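Sorting, Storing and Wearing Out: Sânziana Manole on Toy Sets

Sânziana Manole has worked on children's puzzles and play sets for 12 years, most of them at Usel, where she is responsible for piece specification and packaging. Her current work is Barine, a line of floor puzzles and small play-food sets intended for ages three to six. We spoke in January, mainly about board thickness, piece counts and the storage box.

The first Barine puzzle has 30 pieces. The original plan was for a larger set, and the reduction came out of assembly sessions with children.

"Piece count is the number on the front of the box, so it gets most of the attention," Manole said. "Piece area matters more at age three. If the piece is smaller than the palm, the child turns it over instead of rotating it in place. Then you have a piece face down and the picture is gone."

She keeps the shapes irregular but limits the number of knob profiles to five. With more than that, she said, the die becomes expensive to maintain and the fit varies between the center and the corners of the sheet. With fewer, wrong pieces lock together too easily.

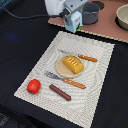

Play food follows different rules from puzzles, in Manole's account. A puzzle piece is handled flat and released, while a food piece is gripped, stacked, dropped and put in the mouth, so edge radius comes first on the drawing. The yellow-orange loaf on the round plate has the rounded edges she asks for, and its white diagonal stripes put the detail on the top face, where a child looks first. Decoration on the underside adds cost and in her view is rarely noticed. She also wants plates to have a raised rim, kept shallow. "A deep rim traps the food piece against the side and small fingers can't get under it," she said. "A flat disc sheds everything as soon as it is carried."

Color is specified against a printed reference and checked under two lamps. Manole rejects more samples for color than for any other fault, including fit. Parents who buy a second set expect the pieces to match the first, and a small shift in a yellow or a red is easy to see when old and new pieces are side by side.

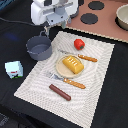
A gripper above a textured white cloth on a black tabletop.

The question of storage takes up a large part of her time. Barine sets come in a rigid box with a lift-off lid, and the lid is deep enough to serve as a sorting tray. An earlier version used a round canister. It was cheaper to ship empty, but the puzzle pieces settled at the bottom in a wedge and had to be poured out.

"Pouring is how pieces get lost," she said. "With a shallow box the child lifts them out."

Anas Mahrous, a packaging engineer at Hamdy, which makes the boxes, joined the call for this part. He described the lid as the most difficult component in the set. The board swells slightly in humid storage, and a lid that fits well at the plant may bind later.

"We cut the lid with more clearance than the designer likes," Mahrous said. "Sânziana wants it to close without rattling. I want it to open in August. We settled on a thumb notch on each long side, and the fit is a little looser than her first drawing."

Manole agreed with that summary, although she said she would still prefer a tighter lid on the play-food sets, where the contents are heavier.

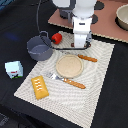
Textured placemat and gray cooking pot on a black tablecloth.

Each Barine set carries a product number on the base of the box, and the same number is printed on the back of every puzzle piece. The floor puzzle is 2424. Families with several puzzles can sort a mixed pile by turning the pieces over. The number is small and gray, so that it does not compete with the picture if the print shows through on a thin board. Replacement pieces are ordered by that number from Trakley, the distributor. Play-food items are unmarked, and Manole has not found a marking method she trusts on a surface that may be chewed.
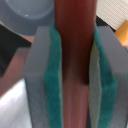
Wear and replacement

Asked how long a set should last, Manole declined to give a figure in years. Her measure is the number of complete assemblies before the knobs delaminate. The corner pieces go first, because children pick up the whole puzzle by the corners — a use she did not plan for and now tests.

The present board is thicker than the one in the first samples, and the top sheet wraps tighter at the cut edge. Mahrous asked for the change to be made before the box was finalized. It was made afterward, and the box depth had to be revised.

"The tray drawing was already signed," he said. "We opened it again."

The next Barine puzzle will use the same die with a different picture. Manole is also working on a wall poster to go with it, folded to fit under the lid. She has not decided whether the creases are acceptable. A rolled poster would need a separate tube, and Trakley has asked for a single carton per set.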